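About Venholm

Venholm is a small company of five people. We try to answer one question that our customers ask us very often: can a machine do the chores yet? We mean picking up toys, folding towels, putting things back on a shelf.

Our short answer is: some of them, slowly. Anahera Pirihi started the company after many years in shop repair work, and she still does not let us write "solved" in any report.

We began with tidying, as it looked easy. It is not easy. Soft things bend, hide one behind another and have no good edge to hold.
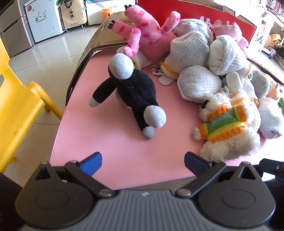 Soft toys on the pink table, with the two-finger gripper open in front.

Last year we recorded 3812 attempts at picking and placing. Of these, 226 failed in a way we could not explain, and we study those first. Our program Maven plans the grasp. Breltus, the older one, is kept for comparison -- on keyrings and ribbons it sometimes still does better.

For shop floors the news is more cheerful. Three shops use our shelf sorting every evening, with a person near. For homes, we advise to wait.

Visits are possible again from June. Please write before you come.

Recent
Why towels are harder than boxes
Notes from the Carrasco shop trial

Comments
Dorte: Can it do socks? I would pay for socks.
pelle_k: Good to see the failures given as a number.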